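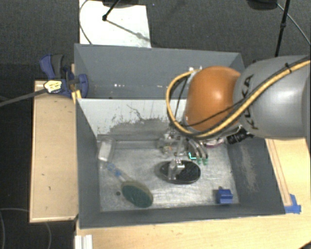
Unit 4: Structure and Page Turns in the 32-Page Picture Book
Writing for Young Readers, evening section
Instructor: Vasiliki Zervas
Handout for November 8, 2018

Read before class: the dummy of Chantal Pelletier's "The Goat at Brundstead Station" (course folder), both drafts.

4.1 The physical book

Most picture books run 32 pages. Sheets are printed, folded and trimmed in multiples of eight, and 32 is the length most publishers price for. Books of 24, 40 and 48 pages exist. For this course, all dummies are 32 pages.

Not all 32 pages carry story. In a book with separate endpapers, the title page, copyright and dedication usually take pages 1 to 3 or 1 to 4. In a self-ended book the first and last leaves are pasted to or serve as the endpapers, and the story may have as few as 24 pages. Use the separate-ended layout unless you have a reason to change it.

Standard layout for the assignment:
Page 1: title page
Pages 2-3: copyright and dedication
Pages 4-5: opening spread
Pages 6-31: thirteen further spreads
Page 32: single closing page

This gives fourteen full spreads and one single page. Number them on your dummy by page, not by spread. Two of last January's dummies were numbered by spread and it made group discussion slow.

4.2 Word count

The two drafts of the goat story are 900 and 408 words. The plot is the same in both. Compare pages 10-11 in each. In the long draft the text says the goat is nervous, says why, and says what the stationmaster thinks. In the short draft the line is "The 6:10 did not stop." The feeling has moved to the art.

Working limits for this course:
Concept book: under 300 words
Character story, ages 4 to 7: 400 to 700 words
Folk tale or retelling: up to 1,000 words

A text of 4000 words is not a long picture book. It is an early chapter book or a short story and needs different handling (Unit 7).

Count story text only. Leave out the title, the dedication and any author's note.

4.3 The page turn

A page turn is a pause the reader controls. The right-hand page is the last thing seen before it. Text placed at the lower right of a spread therefore carries more weight than text placed elsewhere.

Common uses:

Question and answer. The question ends the right-hand page and the answer opens the next spread.

Interrupted sentence. "She opened the lid and..." Use once or twice in a book at most. Younger listeners enjoy it. Adults reading aloud get tired of it.

Reversal. The spread sets up an expectation and the next one breaks it. No cue in the text is needed.

Change of scale. Several small pictures, then one large one. This is a decision for the illustrator, but the writer can leave room for it by cutting the text on the second spread to a few words or none.

A turn can also be wasted. If the answer is visible on the same spread as the question, there is no turn. Check each question in your draft for this.

4.4 Where the turning points fall

These positions are usual, not required.

Pages 4-5: character and ordinary situation
Pages 6-9: the problem
Pages 10-21: attempts, normally three, each worse than the last
Pages 22-25: low point
Pages 26-29: the main character solves it
Pages 30-31: result
Page 32: a last small beat, often with no text

The solution should come from the child or child-stand-in. In Zahira Purba's workshop draft the grandmother finds the missing kite on page 27. The class suggested that the boy find it and the grandmother untangle the string. Both characters kept a part, and the draft got shorter.

4.5 Illustration notes

If you are not the illustrator, keep notes few. A note is allowed when the text makes no sense without it:

Text: Everyone at the party was very polite.
[Art: no one is polite.]

A note is not needed for hair color, clothing, weather or room layout unless the plot depends on it. Bastien Huet will talk about this from the illustrator's side in the second hour. Bring one manuscript page with all your notes left in.

4.6 Exercise, in class

1. Fold eight sheets of letter paper in half and staple at the fold. Number the pages 1 to 32.
2. Cut your printed draft into blocks, one per spread.
3. Lay the blocks in place without tape and read the whole thing aloud to a partner, turning the pages.
4. The partner marks each turn with a plus, a zero or a minus.
5. Move or cut text at every minus. Tape down.

4.7 Due next week

Taped dummy, stick figures are fine.
Typed manuscript, double spaced, word count at top right.
One paragraph on the turn you changed most.

Leave work in the tray outside Room 416. Questions on format go to Lamai Siriwan, who is marking this unit.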